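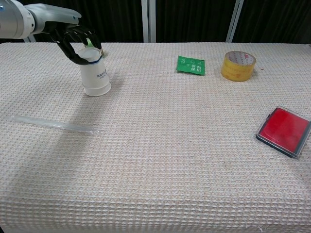 Ticket 3000: Cloth on packing table, stock room
Site: Hidham shop
Raised: 1/30/18
Category: Furniture and fittings
Priority: Low
Status: Closed

Reported problem
The beige waffle cloth on the packing table keeps creeping towards the front. By the end of the morning there is more hanging over the front edge than at the back, and anything standing on it moves as well. A paper cup of tea went over last week and we lost a stack of delivery notes. The tape roll also picks up threads from the cloth if it is put down sticky side first.

Details
Table is the Gurkard, 100 cm wide. Cloth was bought by the shop, not supplied with the table. It has been washed once, at 40. No fault with the table itself, all four feet are level.

Update 1
Asked the shop to take everything off, turn the cloth round and put it back with an even drop front and back. Result: same as before. It moves when people lean on the front edge to tape boxes.

Update 2
Tried strips of packing tape under the corners. Held for a day, then lifted. Yellow tape left a residue on the table top, which came off with warm water and washing-up liquid. Please don't use tape for this again.

Update 3
Ustthorpe branch has the same table and uses a rubber mesh underlay, the sort sold for rugs. They sent us their offcut, around 350 mm short of the full width. Laid it along the front half only. Cloth stayed put for two days with normal packing going on.

Update 4
Full width piece ordered from Hao and fitted. Trimmed with kitchen scissors so it sits just inside the edge and doesn't show. Loose threads on the cloth snipped off, not pulled. Shop told to stand the tape on its side when not in use.

Still open when last checked
Small green sachets are turning up on the table and getting packed by mistake. Not part of this ticket. Shop to keep them in the drawer, and raise a new one if it carries on.

Resolution
Underlay fitted, cloth no longer moves. Drinks to go on the shelf by the sink while boxes are being packed. Closed with the shop's agreement. Reopen if the cloth starts creeping again after its next wash.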